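Playtesters wanted for Brurnamero, our monster-collecting RPG

Hi, I'm Kristof Kuipers, and I've been making Brurnamero in my spare time for longer than I'd like to admit. I grew up on the handheld monster games of 1998 and always wanted to draw my own creatures, so now I have a whole island of them and they need people to battle against!

I'm looking for 30 players for a closed test in April. You'd play the first 11 routes, up to the fight with De Haan, the harbor captain, and then tell me what felt slow, unfair or just plain boring. De Haan's lead monster is Lundex, a kind of armored eel, and I've rewritten its move set so many times that I can't judge it anymore - please be rude about it if you need to.
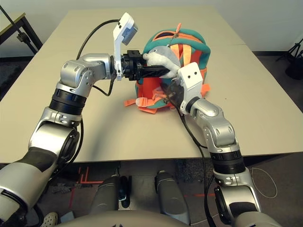 Do I have to be good at this kind of game?
Total beginners are very welcome, and I'd love to have a few who have never built a team before.

You'll need a Windows PC and a few free evenings. I can't pay you, sorry, but you'll get the finished game, your name in the credits and the chance to name one of the townspeople in Hasov (the starting village, where half the folks are still called Man or Woman).

To sign up, use the contact form on this site and tell me the last game you finished and the last one you quit. I read everything myself, so give me a little while to write back.

Posted Dec 8, 2022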